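双腕セル導入後の作業者の役割と工数の見方について

配線部品の小物組付け工程に双腕のロボットセルを入れる計画で、現在は評価段階です。
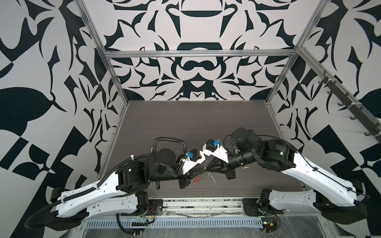 ブペンドラ・ウパダヤ
工数の前に、停止時に誰が復帰させるのかを決めてあるか確認してください。そこが未定のまま人員表を組むと、後で必ず組み直しになります。質問文の続きに書いてあれば読み飛ばして結構です。

(以下、質問本文の続き)
投稿:ケンドラ・メルニク

復帰担当は未定です。現状を書きます。

対象は緑色の細い電線の束など、軽くて形の定まらない部品を扱う工程です。手作業では一直あたり600個、担当は5名。社内呼称はTordenラインです。セルは卓上にアームを2本向かい合わせに置いた構成で、グリッパの指は白い造形品です。指の形状は設備側で変更できます。

困っているのは次の点です。

・管理側の試算では、セル1台につき作業者を1名減らせることになっている。ただし部品の供給、姿勢の修正、卓上の清掃、指の交換が試算に入っていない。
・作業者側からは、組付けの技能手当が「監視業務」への変更で外れるのではないかという質問が出ている。
・監視担当になった場合、1人で何台まで見るのが妥当か、社内に基準がない。

7月に配置を確定させる予定です。同種の工程で自動化を経験された方、工数の計上方法と職務区分の変更手順を教えてください。安全関係の手続きは別部署が担当しているため、回答は不要です。

ボフミラ・フバーチェク
電線の端末処理工程で同様の切替えを担当しました。項目別に書きます。

工数:サイクルタイムから逆算しないこと。人が手を出した事象を全件記録し、「供給」「姿勢修正」「復帰」「清掃」「交換」の区分で時間を集計します。当方では200サイクルごとに区切って集計しました。柔らかい電線は復帰より姿勢修正の比率が高く、所要時間は短いものの発生間隔が不規則です。作業者はその場を離れられません。これを待ち時間として計上するか作業時間として計上するかで、結論が逆になります。当方は作業時間にしました。

受持ち台数:平均値で決めると破綻します。2台が同時に停止した場合の許容待ち時間を先に決め、そこから台数を出してください。介入の間隔が不規則なうちは1人1台で運用し、記録が揃ってから増やす方が手戻りが少ないです。

職務区分:「監視」という名称は避けました。実際の内容は段取り、教示の微修正、不良の一次判定です。職務記述書にこの三つを明記し、手当は組付け技能から段取り技能へ読み替えました。読み替えの協議は配置確定より前に済ませる必要があります。確定後に始めた班では、熟練者2名が別工程へ異動願を出しました。

もう一点、手作業の技能維持です。セルが長時間止まったときに手で組める人が残っているかどうか。当方は月に一度、手組みの直を設定しています。生産性は落ちますが、不良の一次判定の精度はこの経験に依存します。

マッケンジー・シマード
うちはPimsideの工場で似たようなことをやりましたが、人は減りませんでした。夜の直だけ1名減って、昼に保全が1名増えています。電線は機械向きではないと思います。

ジョスリン・ペナー
補足。介入記録は作業者本人に書かせると抜けます。当方の最初の記録は953件でしたが、制御側のログと突き合わせたところ、短い姿勢修正がほぼ全て漏れていました。扉の開閉、非常停止、手動モードへの切替えをログから自動で拾い、理由の欄だけを人が選ぶ形式に変えてください。選択肢は少なめに。

なお、このログを個人の評価に使わないことを文書にしておくこと。当方では文書がない期間、復帰操作を控えて隣の人を呼ぶ動きが出て、停止時間が延びました。

ケンドラ・メルニク
ありがとうございます。区分別の集計と、扉・モード切替えの自動記録を先に入れます。待ち時間の扱いは試算の前提を書き直したうえで管理側に出します。段取り技能への読み替えについて、手当の額は据え置きでしたか。それとも等級ごと見直しましたか。

ボフミラ・フバーチェク
額は据え置き、等級の見直しは翌年度に回しました。両方を同時に進めると協議が長引きます。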